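Filed under: Club News > Minutes & Notices

Whitelaw Allotment and Garden Club, January meeting

I got roped into taking the minutes again, so you're getting them my way. We met in the back room at Skumbridge library at 7 pm and got going a bit after that (the kettle was slow, and we all wanted tea first). Apologies came in from the Buststead end of the lane, where the road's flooded again.

Last month's minutes were read and passed. I'd spelled Bundirwood wrong all the way through and I've now fixed it, thank you to everyone who mentioned it!

Water. This took up most of the evening. The bill came to $642, well up on last year, and we went round and round on why. I think it's the tap by the bottom gate, which has dripped for as long as I've had my plot. Cengiz Akgül thinks there's a split in the pipe further up, and he's offered to dig down and have a look once the ground softens. Agreed to let him. Also agreed that hoses don't get left running while people go home for lunch, and you know who you are.

Seed order. We're going with Bundirwood again. Their onion sets did well for nearly everybody, but the leeks were a sad business and I said so. If we get the order over $50 the shipping is free, so please get your lists to me before the end of the month and write the variety down properly. "The purple beans" is no help to me, there are loads of purple beans!
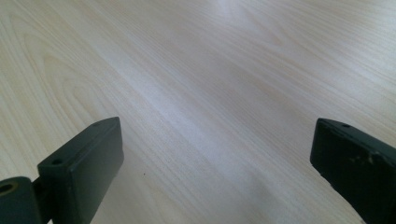 Tabletop, pale finish, January.

Plots. Two have come free, numbers 2 and 9. Plot 9 is mostly brambles but it gets lovely sun, and the old rhubarb is still in there somewhere. Plot 2 is in better shape, only it's next to the compost bays and you do get the smell in August. We'll offer them to the next names on the waiting list, and whoever takes 9 gets the first few months free for the clearing. I voted for that one, having cleared a bramble plot myself and still having the scars.

Compost bays. Somebody is putting cooked food in. Please stop, we've got rats. I'll put a new sign up, a bigger one this time.

Spring swap. Buststead gardeners have asked to join in with ours this year and we all liked the idea. They've got far more dahlias than they know what to do with, and we've got raspberry canes coming out of our ears. Date still to be fixed, I'm going to phone them.

Any other business. The shed key is missing again. Check your coat pockets, please, I've checked mine.

We wrapped up at 8:45 pm. Next meeting same room, and could someone else bring the milk.

Related items
Seed order form and how to fill it in
Waiting list rules for new plot holders
What goes in the compost bays
Minutes: Fall cleanup meeting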